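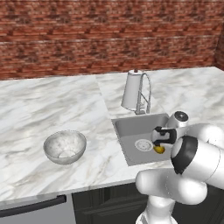

The Hernthorpe is the voting bell we at Flascombe build for city councils, county boards and the smaller state chambers, and it does one old-fashioned job: it lets every member in the building know that a vote has been called. We have a soft spot for it, I'll admit. Members wander during a long session (who can blame them?) and many of them end up wherever the coffee is, so we gave a good deal of thought to kitchens and break rooms. A white marble countertop with gray veining, set against a red brick wall, is a lovely thing to lean on while you talk over an amendment, but hard surfaces like those throw sound around, and a harsh buzzer is miserable in there. The Hernthorpe has a rounder, lower note that you can turn down room by room, and the receiver will stand on a counter or hang on masonry with the anchors in the box.

How it works

The clerk presses the call button on the desk unit. Every receiver rings and shows the minutes left before the doors close, and a second, shorter ring sounds for the last minute. If the presiding officer gives members more time, the clerk turns the dial and all the displays follow along. A recall setting with its own pattern is there for quorum calls, so people can tell the two apart from down the hall.

The radio link is made by Sonik and reaches 3000 feet in the open. Expect less in an older building with thick walls, and please do send us a floor plan before you order! Seon-mi Kwak in our planning office will mark up where the receivers ought to go, and she doesn't charge for it.

What comes in the box

Desk unit with call button and dial
Two receivers with stands
Wall brackets, screws and masonry anchors
Power adapters and a spare battery for each receiver
Printed clerk's guide, plus a card for the presiding officer

Details

Order number: 915
Receivers per desk unit: up to 41
Extra receivers: $369 each
Finish: walnut or black
Warranty: five years, parts and labor

Questions we hear a lot

Does it record the vote? No, it only calls people to it. It will sit happily beside whatever roll call system you already have, or beside a clerk with a pencil.

Can it ring in an annex across the street? Usually, with the Do repeater, which is sold separately and plugs into any ordinary outlet.

Orders placed before the end of February ship ahead of the spring session. Call or write for a quote on the full set, and tell us how many rooms you need to reach.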